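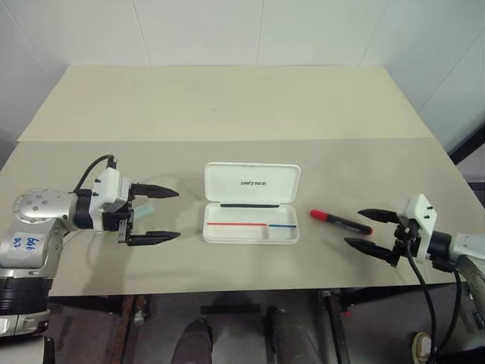
Small-parts storage is the least discussed line in most workshop budgets, and it is usually bought last. The typical case is a molded box with a hinged lid and a tray, ordered by outside dimensions and judged by price. Its interior matters more. A white plastic case with a long compartment on the left, a smaller one on the right and a low divider between them covers a surprising share of bench work, and a red line in the long section and a short blue one in the smaller section are enough to tell the two apart at a glance. UNITREE is printed across the lid of that one, but the layout is common to many suppliers.

The low divider deserves attention. A full-height wall keeps parts separate when the case is carried on its side, provided the lid closes tight against it. A low wall does not. What it offers is access: fingers can come in flat and slide a part up and over the edge. For a case that lives on a bench, access wins. For a case that travels in a van, it loses.

At Gratstead, where benches are shared between shifts, the stores department compared 14 case types before settling on two. Both are rectangular, with rounded corners inside and out. Square inside corners hold washers and short screws against the wall, and the last few have to be tipped out. A generous radius lets them be swept up with one finger.

## Color and labels

Color marking is cheap and often overdone. Coseck, which refits assembly rooms, allows no more than two marking colors per case. Beyond two, its trainers found that users stopped reading the marks and went by position alone. Lines are preferred to filled areas for a practical reason - a filled area hides a dark part, and a line does not.

Paint pen wears off the floor of a tray first, in the spot where parts are dragged out. Tape lasts longer but lifts at the ends, and small hardware gets under it. Marks along a compartment wall outlast both, although they are harder to see from a standing position.

## The lid

A lid that stands open on its own takes up bench depth behind the tray. Allow for it. On a narrow bench the case ends up at the front edge, which is where sleeves catch it. A two-level bench, with a rear surface slightly above the working top, gives the lid somewhere to go only if the step is set far enough back.

Hinges fail before latches. Marino rates its molded hinges by opening cycles and replaces the whole case when one splits. Mastis sells the lid separately, and over 50 percent of its repeat orders are for lids. Neither approach is wrong, but the second requires someone to keep a drawer of spares.

## Returning parts

The usual advice is to empty a case completely before refilling it. Gratstead follows this to the letter: trays are cleared, wiped with a dry cloth and loaded from a written list, long items first. A refill takes 46 seconds on its standard layout, against 51 when leftovers are sorted in place. The difference is small. The stores department keeps the rule mainly for the count, which comes out right more often when a tray starts from zero.

Loading order follows reach. Parts used with the right hand go right, and long items lie parallel to the long wall, heads toward the hinge.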